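How Does a Town Council Work?

If you live in a town, someone has to decide when the trash is picked up, where the crosswalks go, and how late the library stays open. In most towns, that job belongs to the town council. This page explains what a council is, who sits on it, and how it makes up its mind.

Who is on the council?

A council is a group of people chosen by the voters. Each person is called a council member. In the town of Nondbridge, the council has nine members. Each one speaks for a different part of town, called a ward. Ynyr Llewellyn is the member for Drolham ward, on the north side of the river. People who live in Drolham write to him when a streetlight is out or when they don't like a new plan.

Council members are not the only people who work for the town. There are also drivers, clerks, engineers, and librarians. They are hired for their jobs and keep them no matter who wins the election.

What is a vote?

When the council has to decide something, the members talk about it first. Then they vote. Each member can say yes, say no, or abstain. To abstain means you choose not to vote either way. If more members say yes than no, the plan passes.
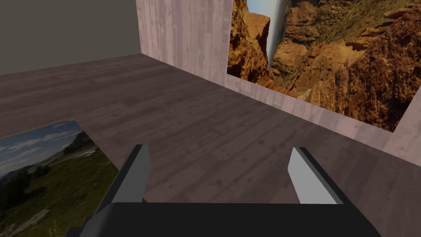 What happens if the vote is a tie?

The mayor casts one extra vote to settle it. In Nondbridge the mayor votes only when there is a tie. Some other towns have a different rule, and a tied plan simply fails.

Where does the money come from?

Most of a town's money comes from taxes. A tax is money that people and businesses have to pay so that the town can provide things everyone uses. People who own houses pay a property tax. Some towns also get money from the state, or from parking meters and permits.

The plan for spending the money is called a budget. Nondbridge starts its new budget every January. The council has to agree on it before then, and the meetings can be long. If more money goes to fixing roads, there may be less for the swimming pool. Members often disagree about this part of the job more than any other.

A real decision, step by step

Last year the council had to decide what to do with Trevor Street. Cars drove fast there, and children crossed it on the way to school. A parent named Nigel Ackroyd started a petition. A petition is a written request that many people sign. His asked the council to close the street to cars during the hours when school starts and ends. It got 200 signatures.

The council put the petition on its agenda, the list of things to be talked about at a meeting. Before the meeting, the town's engineers wrote a report. It said that closing the street would cost $2,000 for signs and gates.

At the meeting, anyone who wanted to speak could have 3 minutes at the microphone. Some parents spoke in favor. The owner of the Edisari bakery spoke against it. She was worried that delivery vans would not be able to reach her shop in the morning.
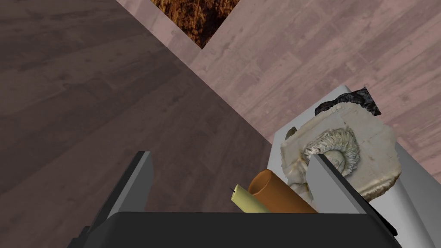 The members did not vote that night. They asked the engineers to look for a way to let the vans through, and the engineers came back with a new plan. The gates would close half an hour later in the morning, after the bakery's deliveries were done but before most children arrived. The council voted on that plan, and it passed, six to three.

This kind of change is called a compromise. Each side gets part of what it wanted. Mr. Ackroyd had asked for a longer closing time, and the bakery owner had asked for none.

Can children take part?

You have to be 18 to vote in an election, but you don't have to be 18 to talk to your council. Children can write letters, sign some petitions, and come to public meetings with an adult. In Nondbridge they can speak at the microphone too. Two students from the school on Trevor Street did.

If you want to write to your council member, say who you are and what part of town you live in. Then say what you would like to change. One page is plenty. Ask a grown-up to help you find the address.

Words to know

Agenda: the list of things to be talked about at a meeting.
Budget: a plan for spending money.
Petition: a written request signed by many people.
Ward: one part of a town, with its own council member.

Page updated 2026-04-08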